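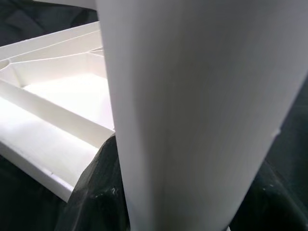
白い樹脂製のトレー

プラスチック用品の長持ちのさせ方

樹脂製の家具や収納用品は軽くて水に強く、値段も手ごろなため、どの家庭にも一つや二つはあると思います。一方で「買って数年で黄ばんだ」「脚を差し込む部分がゆるくなった」という相談も、暮らしの道具店Ayaabaの窓口にはよく届きます。2月に読者の皆さまにお願いしたアンケートでは388件の回答をいただき、そのうち189件が白い樹脂製品の変色に関するものでした。今号では手入れと保管の基本をまとめます。

黄ばみの主な原因は紫外線と熱、それに皮脂や洗剤の残りです。窓際に置いたままの品は、日の当たる面だけ色が変わっていきます。週に一度ほど置く向きを変えるか、レースのカーテンを一枚引いておくだけでも進み方は遅くなります。浴室で使うものは、最後に水で流し、洗剤を残さないようにしてください。

ふだんの汚れは、ぬるま湯に台所用の中性洗剤を薄く溶かし、やわらかい布で拭きます。メラミンスポンジは表面に細かな傷をつけ、かえって汚れが入りやすくなるので、つやのある面には向きません。シンナーやベンジンも使わないでください。塩素系の漂白剤は製品の表示で使えるものに限り、表示の濃度を守ります。酸性の洗剤とは絶対に混ぜないこと。

裏側の手入れは忘れられがちです。
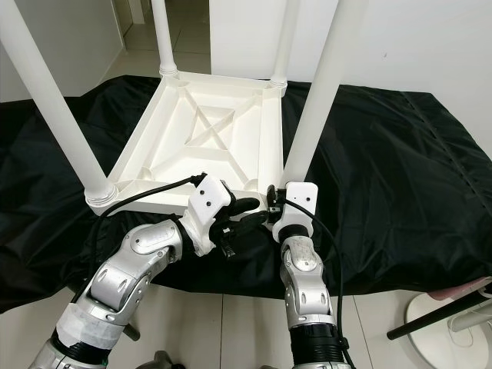 補強のリブが入った製品は、仕切りの角にほこりと水あかがたまります。古い歯ブラシでかき出し、水で流したあとは、裏を上に向けたままにせず、立てかけて水を切ります。くぼみに水が残ると、ぬめりやカビのもとになります。

脚を取り外せるものは、半年に一度、接続部を点検します。ねじ式の場合は一度すべて外し、溝の砂や髪の毛を取り除いてから締め直します。斜めに入ったまま力をかけると溝がつぶれるので、最初の一回転は手で軽く回し、引っかかりがないことを確かめます。差し込み式でゆるみが出たものは、紙やテープを挟んで使い続けるのは避けてください。体重をかける家具では転倒につながります。白い筋が入っている場合は割れの前ぶれのことがあり、その品は腰掛けや踏み台としての使用をやめたほうが安全です。

しまうときは、重ねすぎにも注意が必要です。当店の倉庫では収納箱の重ね置きを5段までとしています。夏場の物置は高温になり、下の箱が重みで反ることがあります。冬は逆に硬くなって割れやすいので、凍えるような朝に外で組み立てるのはお勧めしません。

処分の方法は自治体によって異なります。金具がついている品は、外してから出すよう求められる地域もあります。まだ使える品については、ルソシネ(Rusosine)通りの店舗で引き取りを行っています。受付は午前10時から午後4時まで、一度にお持ちいただけるのは7点までです。割れや欠けのあるものはお受けできません。

次号では、木製のまな板の乾かし方を取り上げます。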